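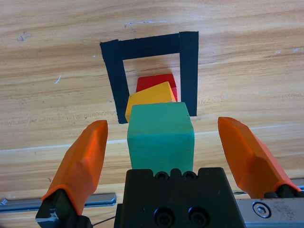
By the Lastisov newsletter desk | Sunday

Members of the Lastisov shared workshop have a two-armed robot stacking colored blocks on a wooden table. The build, called Kameo, has taken some 133 hours of bench time since July. The target is a square of black tape, with red at the bottom, yellow next and green on top.

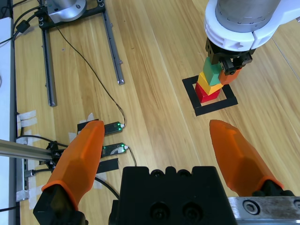

Two arms, one table

Both grippers have orange fingers. The small sensor boards and their cables are taped straight to the tabletop for now - a proper wiring tray is on the list. In the yellow step, one arm holds the block over the red one while the green waits outside the square.

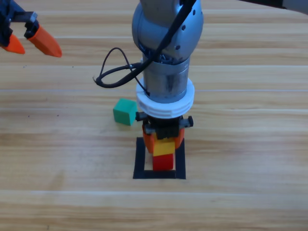
Cost and next steps

The group has spent $2,528 of a $3,000 budget, most of it on gripper parts ordered through Gekoteck. The next goal is a stack of 4 blocks, with both arms sharing the work. The workshop plans to run Kameo at its next open evening, starting at 7 p.m.
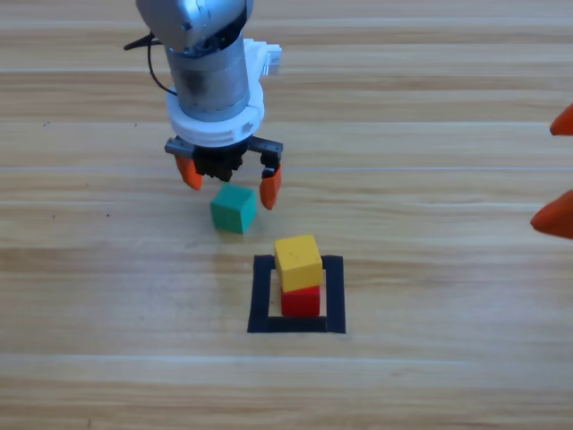
Green cube still to go on the red and yellow stack. Photo: Lastisov workshop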